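Spent the afternoon at the Worholm, which has given its whole ground floor to small-press comics until the end of January. Notes as I remember them.

The first room is the strongest. Yatsenko's early strips are hung in the order they were printed, at eye level, with the blue pencil still showing under the ink.

You can see where lettering was pasted over and rewritten. In one strip the last panel was replaced twice — the earlier versions hang next to it. 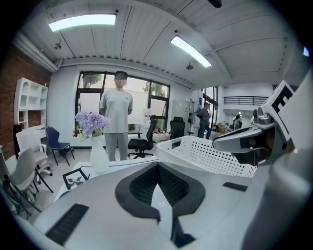
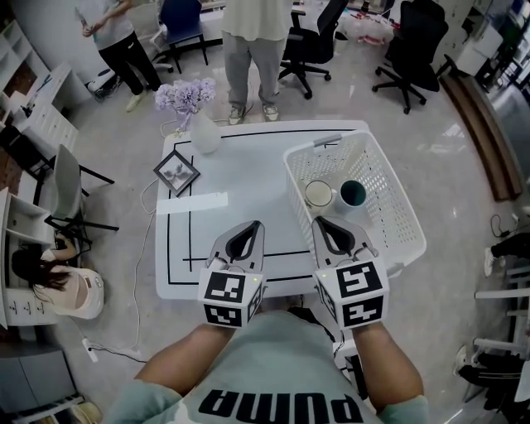
Second room is the Flodex anthology. All 624 pages are on the wall, unframed. It's a lot to read standing up, and the bottom row is at knee height. I skipped most of the middle.

The print run was 1000 copies and 800 of them sold by mail. The order forms are in a glass case. People wrote long letters on the backs, mostly complaints about missing issues.

What I wanted more of: color. The show treats coloring as an afterthought. There are 2 sets of color guides in the whole building, and one is behind a door that opens onto it.

The wall text is short and clear. It says who drew what, on what paper, and at what size. More shows should print the original size — I always end up guessing.

The catalog is published by Nuveo. The reproductions are good but the essays are set in very small type. The interview with Yatsenko at the back is the part to read first.

Entry is free after 4 p.m. Bags go in the lockers, and you need a coin. The reading table by the exit has loose copies of the newer books, so leave half an hour for that.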